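在床上铺塑料布分拣水果，床单真的不会遭殃吗？

分类：居家收纳 / 小户型
浏览 749 收藏 7

提问者：租房第三年

我住的是单间，没有餐桌，厨房台面只够放一块砧板。每次买菜回来，水果蔬菜没地方摊开，最近看到有人推荐"床上分拣法"：铺一张塑料布，把东西倒上去，挑好的装托盘，有问题的先吃掉。评论区一片叫好，我怎么看怎么不踏实。

我的疑问主要是这些。塑料布那么薄，橙子滚两圈会不会就滚到床单上了？缎面那类床单本来就滑，塑料布铺上去还能待得住吗？还有，蔬菜根上多少带点泥和水，真的不会顺着边流下去？推荐的人说"铺一张就行"，可他们从来不拍收拾完以后床单什么样。

另外有人让我买Turnar的防水床垫罩，521块，我觉得为了理几个橙子花这个钱有点荒唐。有没有真正这么干过的人说说？别跟我讲"生活要有仪式感"。

补充一下，床是一米五的，房东的床垫，弄脏了要扣押金，所以我才这么啰嗦。

Gilles Caron
住小户型，常在本版回帖 被采纳

我干过，而且一直在干，但我不太同意网上那种说法。先说结论：能用，条件比他们讲的多得多。
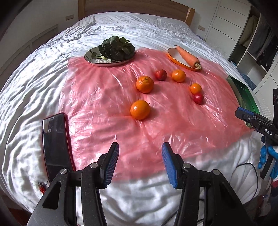
先说塑料布待不待得住。床单是软的，布也是软的，人一坐上床沿，整块就跟着往下塌，圆的东西都朝你这边来。所以我的第一条规矩是理东西的时候不坐床，站着或者蹲着弄。盘子压边有一点用，像这样把装青菜的深灰盘和放胡萝卜的白盘都摆在粉色塑料布靠床头的那一边，布的那头多少有点分量。不过别指望两个盘子能顶住你一拽，我试过，布照样跑。靠手边的托盘也可以压住一角，手机就不要拿来压了，滑到哪里都不好找。

然后是滚的问题。橙子不太要紧，皮厚，滚到床单上捡回来就是了。麻烦的是李子，熟过头的李子碰一下就出汁，紫红色的汁落在浅色床单上，我不信哪种洗衣液能一次洗干净。Poulain那款去渍笔我买过，写着"果渍专用"，擦完剩一圈淡黄的印子，客服说要静置，静置完还是那样。所以软的果子要最先处理，别留到最后。

第三，泥和水。这一点你怀疑得对。带根的蔬菜别直接放在塑料布上，先在水池边抖干净，再放进盘子或者碗里端过来。塑料布中间是低的，四边一塌就成了漏斗，水往哪儿流完全看你床垫哪边软。

至于521块的防水罩，我觉得不用买。真要防，下面垫一条旧浴巾，比什么罩子都管用，弄脏了扔洗衣机。薄塑料布我用的是Casov的一次性那种，也别信包装上"可反复使用"那几个字，折痕的地方用上几回就起毛发白，我不愿意再往上放吃的。

再说怎么分。很多教程让你按颜色、按大小、按日期，搞一堆小盒子。我看没必要，一个托盘装能放的，一个盘子装今天要吃的，就够了。
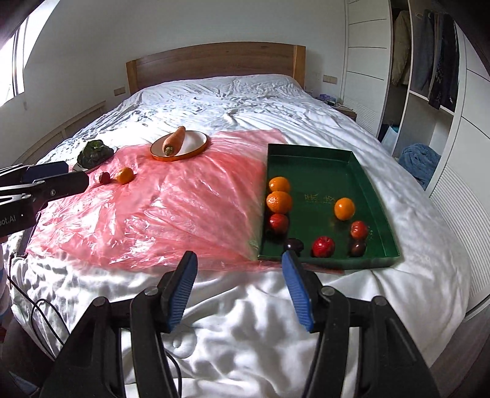 Gilles Caron

接着上面说托盘，刚才字数超了。托盘一定要带边，这个我坚持。绿色那种长方形的就合适，四周边沿高起来，橙子、苹果和李子放在一起也有个拦的。底上印不印字无所谓，反正装满了也看不见。位置上我习惯让它压着塑料布的一点边，右手拿了直接放进去，胳膊不用在整张床上来回伸。

不过把苹果和李子混着长期放，我是不赞成的。苹果会催熟别的水果，李子本来就不经放，托盘只当中转，理完就分开收。有人说混放5天一点事没有，我家的李子第二天就软了，可能品种不同，你自己看着办。

还有一个没人提的麻烦：托盘装满以后怎么端走。在床上端东西和在桌上端不一样，下面是软的，一只手抠不住底。我现在都是装到一半就端走一趟，宁可多走两步。

胡萝卜和小把的青菜我单独搁盘子和小碟里，跟水果不进同一个托盘，理由很简单，青菜要洗，水果先不洗，放一起最后全得洗。

押金的事我没办法给你打包票。我房东退房那天拿手电照床垫，你的未必这么较真，也未必不较真。

小陈不吃香菜

铺张布就完了呀，哪有那么复杂。我在床上理过草莓都没事。

租房第三年 回复 小陈不吃香菜：草莓那次用的什么颜色的床单？

小陈不吃香菜 回复 租房第三年：深灰的……

阳台种葱

我的看法可能不太中听：能不在床上弄就不在床上弄。我之前也是没桌子，后来买了张Wutberg的折叠桌，收起来能塞进衣柜侧面，用到现在腿有点晃，但理菜够了。床毕竟是睡觉的地方，塑料布揭起来的时候底下总会有一点潮气，冬天不容易干。十二月我那屋子没暖气，床单摸着凉飕飕的，分不清是湿还是冷，那晚睡得很不舒服。

如果非要在床上，楼上说的旧浴巾是对的，再加一条：揭布的时候从四个角往中间拎，像包包袱那样，别从一头卷。卷的话碎叶子全跑到另一头，掉在枕头边上。

租房第三年

谢谢，浴巾和包包袱这两条我先试。防水罩不买了。折叠桌我量过，衣柜侧面只剩一条缝，塞不进去。李子我打算直接在水池边吃掉，省得操心。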